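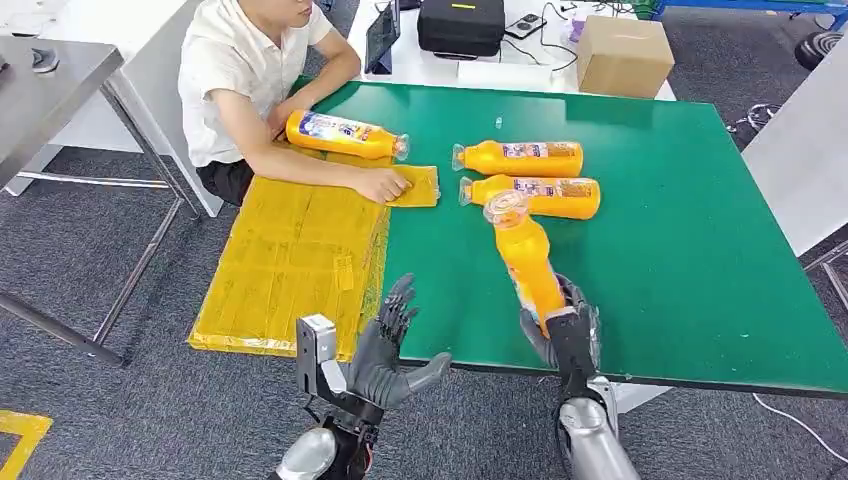 So the right hand let go of nothing for most of an afternoon, and I have spent the evening since trying to explain to my family why that counts as a bad day at work.

Some background for those of you who come here for the bread posts. My day job is teaching a two-armed robot to handle bottles. Pick one up, tilt it, set it back down, do the next. We got through the whole winter with grippers, the two-finger kind, and in March we switched over to proper hands with five fingers each, which I love and which have given me more grief than anything I've worked on in my life (and I once owned a Sotberg dishwasher, so there).

What went wrong was the release. The hand would close on a bottle perfectly well, lift it perfectly well, carry it to where it was supposed to go, and then when the program said open, the fingers stayed shut. Not every time! If it had been every time I'd have found it before lunch. It did it 7 times in the first 40 lifts, and then it behaved beautifully for an hour while I sat there staring at it, and then it did it again the minute Nermin came over to see what I was complaining about. At least I had a witness.

My first guess was the thumb. I always guess the thumb. I ran the thumb open and shut by itself until the noise drove Halldóra into the other room, and it was fine. Second guess was that I'd set the squeeze too high and the soft plastic was bulging around the fingertips and sort of wedging itself in there. I turned it down. Now it dropped a bottle AND got stuck on the next one, so thanks for that.

Then came the part I'm less proud of. The hand was stuck shut on a bottle, the arm was holding position, and I reached in and tried to wiggle the bottle out by the cap end. I've told new people not to do that. I have stood there in my serious voice and told them. And of course that was the moment it decided to catch up on its open command, all the fingers at once, and the arm, which had been pushing very slightly against the weight of my hand, hopped up toward my wrist. It got me on the bone. Nothing broken, a decent bruise, and I said a word my mother reads this blog and doesn't need to see.

Nermin hit the stop before I'd finished the word. She didn't lecture me, she just went and got the incident form, and somehow that was worse.

We found it after that, by the way, and it wasn't mechanical at all. The hand sends its finger positions back over a cable that runs down the forearm, and one of the connectors near the wrist wasn't seated all the way. When the wrist turned past a certain angle the signal dropped out, and the Briem controller (our name for it, long story, involves a cheese) does the sensible thing when it loses the fingers: it holds whatever it last had. Holding is what you want if you're carrying something. It also means the open command sits in a queue waiting for the signal to come back. I jiggled the bottle, which jiggled the wrist, which brought back the signal, and there you go. I was the one who pulled the trigger.

Hjalti pushed the connector in until it clicked. One click. I'd changed 16 settings by then and had to put every one of them back from my notes, and two of them weren't in my notes.

The things we've changed so far: a queued open command now gets thrown away if it's more than half a second old, and you have to send it again on purpose. There's a strap holding the cable so it can't tug when the wrist rolls. And if the hand is stuck, you press stop first and touch second, including me, especially me. We still need to settle whether it should beep when it loses the signal. I say yes, Halldóra says she has heard enough noises out of that thing.

Tomorrow I want 500 lifts without a stuck hand before I believe any of it. I'll be over by the stop button with an ice pack and a coffee. Sourdough update later this week, if I can knead left-handed.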